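Gridska Community Help > Data collection > Teleoperation

How many demos for a bag-packing task, and how messy should the table be?

Asked 20 Mar 2024 by lurnby_bench

Hi all! I've been having a great time with a single arm and a two-finger gripper at home, and I'm ready to get more serious about my dataset. The task is simple to say: pick up snacks and put them in a paper shopping bag. I drive the arm by hand with a leader arm, record the wrist camera plus joint positions, and train overnight.

So far I have 92 demonstrations. The policy does really well on boxes and stiff packets when they start near the bag. On anything soft it falls apart. It closes in the middle of the bag, the bag slides out, and then it goes off to the drop position holding nothing, very confidently.

Three questions.

Do I just need more? I've seen people say 500 and I've seen people say 60 is plenty if they're clean.

Should I have stuff around that isn't part of the task? Right now I clear everything except the snacks.

What do I do with episodes where I fumbled the grasp and tried again? I've been deleting them.

Not in a hurry, but I'd love to start the next batch with a plan this time.

3 answers

Answer 1 (accepted), by grisberg_arms

Fun project, and you're closer than you think. I've been doing packing tasks for a good while and soft bags were the thing that took me longest.

On the count: we stopped at 600 for a similar task, but I'd bet the last couple hundred did very little. What moved the needle was where we grabbed. Look through your 92 and check how many different places you pinch a soft bag. If you pinch the belly sometimes, a corner sometimes and the top seam sometimes, the policy averages all that into something useless. Pick one habit. Mine is the top edge, fingers coming in over it, because there's a flat bit of film there and the contents stay low. Then be boring about it for a whole session.

Keep your fumbles! Or keep the ones where you recovered. A miss, a back off, a second try that lands – that's exactly the situation your arm is in when it heads for the bag with nothing in its fingers. It has never seen what to do next. I'd only delete episodes where you gave up or where something got knocked out of reach. Tag the recoveries so you can train with and without them.

On clutter, yes, put things out. Odd shapes, odd heights, a few things that should never be picked. Don't change all of it every episode, though. I do a block of episodes with one layout, then move two or three things and go again. Open packets and sealed ones should both be in the mix too, as a torn top behaves nothing like a sealed one in the fingers.

Here's one of my layouts so you can see how busy I let it get. 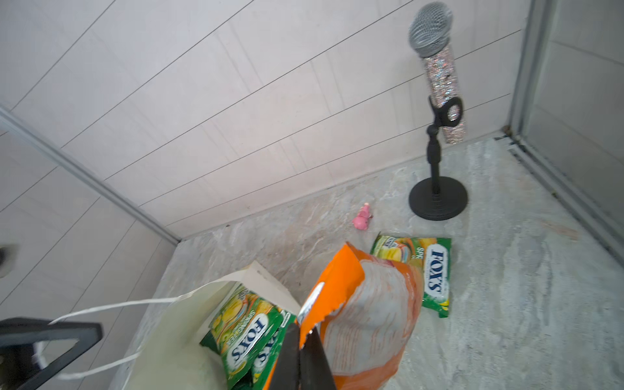

Gripper on the torn edge of the orange bag, two FOX'S packets in the paper bag and another on the floor. The mic stand and the little pink toy are distractors.

One more thing that helped: I write the target for each episode on a card before I start ("orange bag", "green packet, right side") and type it in as the label afterward. When I labeled from memory at the end of the day I got plenty of them wrong, and you only find out when the arm goes for the wrong snack.

Answer 2, by nagano_fold

Agree with the above on recoveries. I'd add: move the shopping bag. Mine sat in the same spot for my whole first set and the policy learned a place in the air, not a bag. Shift it by a hand's width, turn it so the handles face another way, and do some with it already part full. Paper handles flop into the opening and you want that in there as well.

Also slow down your close. If you squeeze fast with the leader arm, the gripper signal is basically a step and mine always fired early.

Answer 3, by tapeandzipties

just get more data. also check your camera exposure

Comments on Answer 1

lurnby_bench: This is so helpful, thank you! I went back and looked and I pinch all over the place, it's embarrassing. Starting a top-edge-only batch tonight. Do you vary the height of the gripper at the start?

grisberg_arms: A little, yes. Start pose anywhere you'd be happy for it to start on its own. And do post how it goes, I want to see it get a chip bag.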